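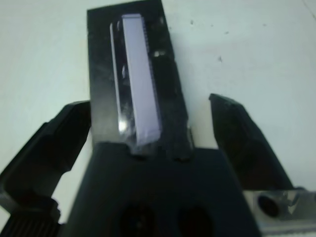 Grurwood > Workshop > Meetings > Minutes

1. The black plate with the pale strip

Natalina Ferraro asked whether the plate should be kept as a part or thrown out. One corner is chipped and the face is scuffed. She doubts anyone will ever order a match for it. Dexter Policarpio wants it kept until Allberg answers his letter, which he sent in May. Several members were not convinced an answer is coming. Left on the shelf for now, tagged 52.

2. The white table

Proposal from Ospina to replace the top, quoted at 372 dollars. The secretary noted that the last quote from the same firm left out delivery. A pale surface does show every mark, but so will the new one. Not approved.

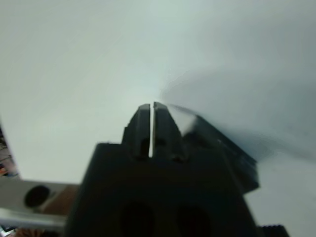 Sinan Ağca said that he would believe in a clear table when he saw one last past lunch, and that a rule about putting parts away had been passed twice already. Leonardo Leone asked for it to be passed again. Passed, 10 in favor.

3. Crates

The light-wood crates are stacked in tiers at the back, behind the table. Ermanno Marino claims there is a system. He was asked to write it down before the Grondden pickup.

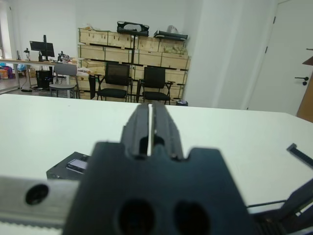 GRONDDEN, December 19, 2019

Note received after the meeting and added at Mr. Marino's request: the pickup is confirmed for crate 121 only. The list of what is in it will follow. Ms. Ferraro asks that the minutes show she has heard this before.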